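The long way round to a tidy bedroom

On the first floor of a former printworks in Kastbridge, a bed has been stripped and made up again so many times that the fitted sheets have worn through at the corners. The firm that rents the floor is called Heltness. It makes software for robots that are meant to do housework, and most of what it does all day is housework.

The software learns from examples. A person steers a robot through a job from start to finish, and the movements of the arms are stored alongside what the cameras saw. One run through is called an episode. Put enough episodes together and the system can begin to work out for itself what a hand ought to do when it meets a pillowcase or a jar lid.

Jummai Ogundipe runs the collection floor. She came from a hotel group, where she trained room staff, and she says the two jobs have more in common than her old colleagues believe. "You show someone how to do a bed, then you show them again with a different bed. If they've only ever seen one bed they will get stuck on the second."

Variety is what she spends most of her time on. The floor is divided into rooms with partitions that can be shifted on wheels, and each morning the operators are given a sheet with the day's changes: lamps moved, blinds half down, a chair put where it gets in the way. Early on, the firm recorded a whole week of table wiping with the same yellow cloth. The model learned to wipe very nicely and would not touch a green one. The week's work was kept, but it had to be mixed with so much new material that Ogundipe would have preferred to start again.

There are 13 operators, working in pairs. One steers and the other resets the room and keeps the notes. They swap every half hour, as steering is tiring in a way that is hard to explain to people who haven't done it. The operator has no sense of touch through the controls and must judge by eye whether a thing is held firmly or only resting there. New starters squeeze everything. It takes most of them a month to stop.

The target for a new task is 100 good episodes before anyone trains on it, and good is the word that causes arguments. An episode in which the operator drops something, picks it up and carries on used to be thrown away. It is now kept and marked, following a suggestion from Melden, the small company in the same building that checks the recordings. Robots drop things too, and they need to have seen what to do next. What still gets thrown away is dithering — long stretches where the arms hover while the operator makes up their mind. A model trained on dithering will dither.

By the end of last September the bedroom set stood at 1147 episodes. It has since reached 1747, and the newer ones are shorter and cleaner. Some of that is practice. Some of it is a change to the controls, which used to lag slightly when both arms moved at once.

Two-handed jobs are the ones Ogundipe wants more of. Picking up a sock is one arm's work and the system manages it well. Sweeping needs one hand to hold still while the other moves, and holding still is surprisingly difficult to teach. In the recordings it looks like nothing happening.

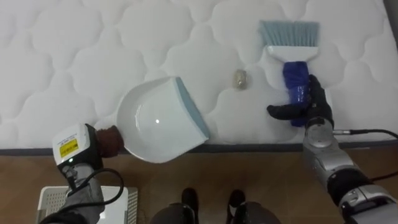 The arms on a robot don't have to match, either. A simple gripper is easier to steer and breaks less often, while a hand with fingers can take hold of more shapes but asks more of the operator. Heltness records with both kinds, and the notes for each episode say which was fitted on which side. Without that, the examples are of little use to anyone later on.

The firm's first customer is Cheung, which runs serviced flats and wants help with the turnaround between guests. A trial in two flats is planned. Ogundipe expects it to go slowly and has asked for the recordings from every failed attempt to be sent back to Kastbridge, where the operators will set up the same room and do the job properly by hand, so to speak, until there are enough examples of it.

Before then there are the sheets to replace. She has ordered three different sizes, and one set in a dark stripe that she suspects will cause trouble.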